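O que é o endereço de um site?

Um site é um conjunto de páginas guardadas num computador chamado servidor. Para o encontrar, escrevemos um endereço no navegador.

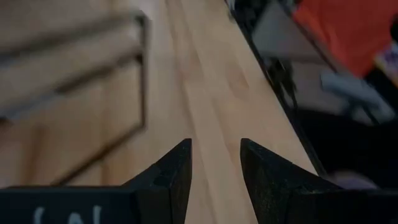

Duas pontas pretas, frente a frente.

Cada servidor tem um número. Como os números são difíceis de decorar, usamos nomes – o endereço é esse nome.

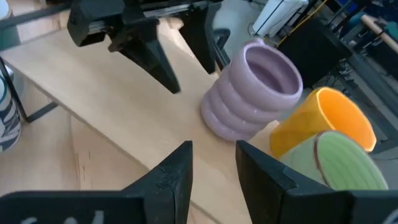 Dois sites podem ter o mesmo endereço?
Cada endereço pertence a um só site. Se já estiver ocupado, é preciso escolher outro.

Leia também
O que é um navegador?
Como se faz uma ligação

© Flalturmont | Contacto | Voltar ao topo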